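Wakimby drainage scheme enters second stage

Work on the second stage of the surface water scheme at Wakimby will begin in November, the district drainage office has confirmed. The stage covers the replacement of 194 metres of clay pipe between Prullon Lane and the outfall at Soliman Brook, together with new inspection chambers and a revised connection at the Baneck Road junction.

The existing pipe has an internal diameter of 225 mm and was laid in short lengths with cement joints. A camera survey recorded 131 defects along the run, most of them open joints and root entry. Two lengths near the lane have lost their shape and will be dug out first. The remainder will be replaced in sequence, working upstream from the brook.

The new pipe will be 300 mm twin-wall plastic, laid to a minimum fall of 1 in 150 on a granular bed. Nine inspection chambers will be built, one at each change of direction and the others on the straight sections. Covers in the carriageway will be rated for heavy vehicles. Those in the verge will be of a lighter grade, set flush with the finished ground.

Kgomotso Fourie, the engineer in charge of the scheme, said the larger pipe would remove the restriction at Baneck Road, where water backs up through the gullies during long periods of rain.

"The first stage dealt with the outfall and the headwall," Fourie said. "The brook can take the flow. The pipe feeding it is too small and too damaged to deliver it."

The contract period is 16 weeks. Prullon Lane will be closed to through traffic between 9.30 am and 3.30 pm while the trench is open in the carriageway. Access to properties will be kept by means of road plates. Temporary pumps will carry the flow around each section and will run overnight when rain is forecast. The pumps are to be housed in acoustic enclosures.

Reinstatement of the verge will be left until the ground has settled, and grass seed will be sown in spring. A third stage, covering the ditch behind the allotments, has been designed but has no funding at present.

Comments

hillfoot_r: Does the closure apply to the bottom end of the lane by the post box? The notice on the lamp post only says "part of".

M. at no. 40: 300 mm is what was asked for in the first place. Glad to see it in the drawings at last.

gully watcher: The two gullies outside the chip shop are still full of silt. New pipe or not, they need emptying.

Recent items
Baneck Road signals: revised timings
Soliman Brook footbridge reopens
Allotment water charges for next year
Prullon Lane parking bays to be re-marked 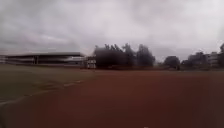

Who is responsible for clearing the road gullies once the new pipe is in use?
The highways section remains responsible for the gullies and their short connections. The drainage office maintains the main pipe and the inspection chambers.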